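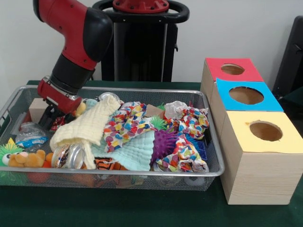 Teddy bear, heart-print cloths and a crushed drink can, all in the one mesh basket.

Toy swap sorting starts at Fetach, drop-off open till end of June

Sorting is under way for the summer toy swap at Fetach, the play and lending shop on the ground floor of the old Asadi building. Doors for drop-off open 9 a.m. and close at 4:30. Bring toys, small blankets, soft balls, blocks. Please no batteries, no car seats.

334 items in so far, said Elfriede Leitner, who runs the shop. Of those 284 are good to go back out. The remainder is trash, packaging or things with a seam gone.

"People empty a whole drawer into a bag and hand it over," Leitner said. "So you get the bear, and you get the soda can that was under the bear. Plastic bags, bits of cardboard. We pull it out, it goes in recycling, fine. But check the bag first if you can."

Everything goes into wire mesh baskets before it gets split up. Cloths and blankets are the slow part. Small things roll up inside them, mostly balls and blocks, and each one has to be shaken out over the table and folded before it goes on the shelf. Waffle cloths in one stack, printed ones in another. Last year a good many blocks went home with the wrong family that way, and three phone calls to get them back.

Four piles this year: soft toys, balls and sensory toys, wood, fabric. Anything with a split or a missing eye goes to the mending shelf by the back door, where Quang Mạch is taking repairs through the month. He has thread and stuffing. He is short of buttons, large ones espescially.

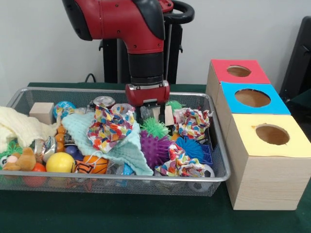

Sensory toys are the ones families ask for first. Spiky balls, stress balls, anything to squeeze. They get washed in warm soapy water and go on a rack overnight, with no color sorting, that was tried and took forever. Last spring the whole rack was gone by lunch on the first morning, so there is now a limit of two per child until noon. After that take what you like.

"I had parents asking in February was the green one back," Mạch said. "I don't know which green one. There's always a green one."

Wooden blocks are wiped down and kept loose in a crate by the door, free to anyone, ticket or no ticket. Sets are only sold as sets if the box is complete.

Tickets are 200 this year, same as last. One per family, free, pick up at the Fetach counter or at Gristeo on the corner. Without a ticket you can still come in from 2 p.m. Strollers stay in the hallway please, the room is narrow once the tables are out.

Leftovers go to Vukum, the after-school program two doors down, which has asked for balls and small blankets in particular. Fabric too worn to hand on gets cut up for cleaning rags. Leitner said she would rather have to much than too little at this point but could do without any more jigsaw puzzles.

Donations left outside overnight will not be accepted. It rained on the last lot. Bags can be handed in at the side door if the front is locked, ring twice.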